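Ticket 207: gripper stops before closing
Opened by: Tharun Nambiar
Cell: Sareck, block sorting
Status: waiting for part

Since the update of the controller, the gripper stops above the table with the error "finger position lost". It happened in 20 of 225 cycles. The arm stays where it is and I must reset it by hand. The colour of the block makes no difference, I have tried red and blue.

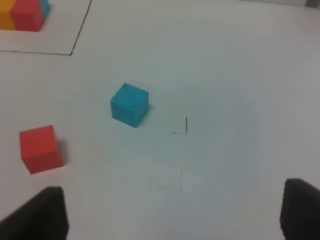 I cleaned the finger pads and ran the homing again, but the fault came back after 200 cycles. Then I moved the wrist cable slowly while the arm was disabled, and the same error appeared two times.

Reply from Krishnamoorthy Thomas, November 10, 2018:
Please keep the arm at low speed and do not put your hand inside the cell before the power is off. I have ordered a new cable from Flemach.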